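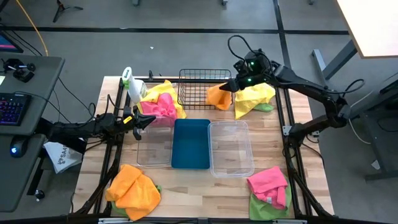 Sunday – cell 2, right arm wrist cable + rail bracket

In from 9ish, building quiet. Iara Retamal had left a note on the bench log: right arm dropping out mid reach, fault 163 on the controller, three times Friday night, always when the arm is stretched to the far side of the table. Left arm clean all week.

163 is comms lost to wrist on these. Jamov manual says "check harness", nothing else. Thanks Jamov.

What I did, in order

Power off at the wall, arms parked on the foam blocks first. Left arm sags slower than it used to, don't know why, leave it.

Unplugged the right wrist lead and looked at the pins with the loupe. Fine. Wiggled the lead with the meter on it – pair 3 goes open when the loop above the wrist is pulled towards the gripper. So it's the lead and not the board. Good, we have leads and we don't have boards.

Swapped in the spare from the Sondport box. Old one tagged BAD PAIR 3 and put in the red tub. Please don't put it back in the drawer, I know somebody will want to.

Length. Spare is 479 mm between plugs and the old one had been shortened at some point, no note of who or when. Longer is better here I think. Gave it one high loop over the wrist, same idea as the elbow one. Ran the arm by hand to both ends of travel, the loop never went tight. At full fold it gets near the gripper body but doesnt touch. Would like a proper clip there. For now a hook and loop strap, done up loose, one finger under it.

Rail bracket, right side. Base had a bit of rock in it, could feel it with a palm on the shoulder. Two bolts were barely nipped up. Took all of them out, cleaned, blue threadlock, back in crosswise. Marked heads with paint pen so we can see if they move. Did the left to match while I had the key out, those were tight already.

Table clamps on the far edge – checked, tight, not touched.

Restart

Both arms home ok. Right wrist showed both greens straight away, before it was one green and then a wait for the second. Might be the lead, might be luck. Note it if you see it go slow again.

Zero offset on the right elbow was out after the base was re-seated, expected. Re-ran the Bralari calibration, took two goes, first one I'd left the speed at the service setting and it timed out. My fault. Saved as a new file, didnt overwrite the old.

Then the cloth routine, usual layout: the three tubs across the middle with the teal one between the clear ones, wire basket behind, cloths in heaps round the outside. Right arm gets the basket because that is the long reach and the one that was faulting. 105 cycles and no 163. Stopped there for lunch.

One missed pick at the basket about halfway, fingers closed on the wire. Not a fault, just a bad grab. Gripper pads looked okay after but the right hand pair is getting shiny. Order more.

Other bits

– cables on the floor under the left arm need lifting, the castor on the desk leg will find them sooner or later. Trunking?
– spray bottle is fine on the table but no spraying near the wrists, use a damp cloth. Said this before.
– Lục script still writes the fault log in UTC, so Iara's times are an hour off from mine. Compare before you go hunting for a pattern like I did for twenty mintues
– bolt sizes for the bracket written inside the cupboard door now
– spare wrist leads left: none. Need to order, ask for the long one

Still to do

Leave it running a longer block tomorrow with the right arm on far side picks only, and look at the paint marks before and after. If 163 comes back with the new lead then it's the connector on the arm side and that means taking the wrist cover off, half a day, so warn people first.

Iara – can you check the loop when you're in? You've got a better eye for where it snags. If you move the strap, write down where to.

Left powered down, key in the tin.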